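1/ OK so a bunch of you asked about the Bolger arm kit from Lakotia. We've had it on the bench since October, I have opinions, typing this between runs so forgive the mess

2/ What it is: arm, two-finger gripper, software on a stick, and a support plan they really want you to buy. You bring the table and the stuff to pick up. I bought the kit with our own shop money, no discount, no free anything. Lakotia doesn't know I'm posting

3/ Why us: small shop, we sort and rack returned tableware for party rental places. Boring work, wrists hurt. Elibariki Shirima and I wanted to see if a kit at this price could take a bite out of it

4/ Setup. The quick start says one afternoon. Took us 2 days. Most of day one was the network step, which fails with an error that just says 203. Not in the manual. Support wrote back next morning: firmware older than the installer wants, update first, then run it. Fine. Put that on page one then!!

5/ Mounting was easy. Good bolts, clear drawing, everything lined up. Credit where due

6/ Teaching it a pick is the good part. You push the arm where you want, press save, push it somewhere else, press save. Hülya Şimşekoğlu had never touched a robot and had a pick and place going before her coffee was gone. Menus are ugly but you stop noticing

7/ Get a cloth for your table btw. Bare tabletop gave us glare and the vision add-on got confused. Dark matte cloth, way better. Pull it tight, ours still has a crease

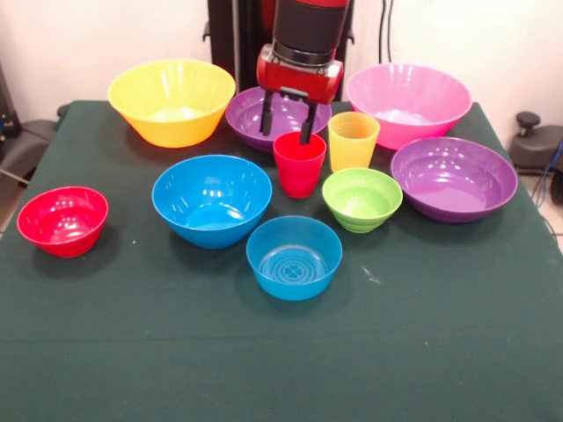

8/ Do you need the vision add-on to get started?

Only if your items move around between runs. With everything in fixed spots, saved positions do the job and you can add vision later.

9/ Grip force. Default is set for boxes I think, way too strong for thin plastic. Scale goes up in steps, we're down at 4 for cups and 5 for the heavier bowls. Start low. Creep up. Don't be a hero

10/ Cups are the easy ones. Straight down, fingers either side, close, lift. Stand it upright and leave room on both sides for the fingers, thats the whole trick

11/ Bowls, eh. Wide ones you have to grab by the rim, one finger in and one out. Works but you have to teach the height really carefully. Too low and it pushes on the bottom, too high and it slips off. I redid the big ones more times than I want to say

12/ Spacing matters more than I expected. Pack the pieces close and a finger clips the neighbor on the way down. There's a setting called approach width, buried under Tool > Advanced. Make it narrower before you start moving your whole layout. Would have saved me a morning

13/ Color sorting: works on the strong colors. Where it gets mixed up is two shades of the same color, it wants to call them one thing. You can teach more samples per color and that helped, not a full fix. Shiny insides throw it off too. Turn down the overhead light if you can

14/ Noise: quiet. Can talk next to it. Hajnalka Győri has the desk nearest and her only complaint is the beep when a program ends. Beep can be turned off, Settings > Sound, you're welcome

15/ Stuff I don't like
- software wants a login even for local use
- stop button cable is short, we had to move a shelf
- spare finger pads only come from Lakotia and shipping costs more than the pads
- the manual PDF isn't searchable. why

16/ Stuff I do like
- it does the same thing the same way all day
- support answers, real people, usually by next morning
- you can export programs as plain text and read them

17/ Somebody asked how it stacks up against the Jerken. Only used the Jerken at a demo so take this lightly. Jerken software is nicer, feels finished. Bolger is easier to teach by hand and cheaper to get into. If you have a person who likes fiddling, Bolger. If not, maybe pay up

18/ And the Eltex gripper question, does it fit: yes with an adapter plate, and you have to type in the weight yourself or the arm sags a bit when you hand guide it. Orhun Çetinkaya sent me his settings for that, will post them once I've tried them here

19/ Support plan: skip it for the first while. Regular email support is included and has been enough. I'd look at it again if we ran this for a customer with a deadline

20/ Would I buy it again... yeah. For cups, no question. For bowls I'd want a different set of fingers, wider with softer pads. Asked Lakotia if they're making some, got a "stay tuned"

21/ Next up is stacking, same size inside same size. Send me your grip settings if you've done that with thin plastic, replies are open. Run just finsihed, gotta go reset the table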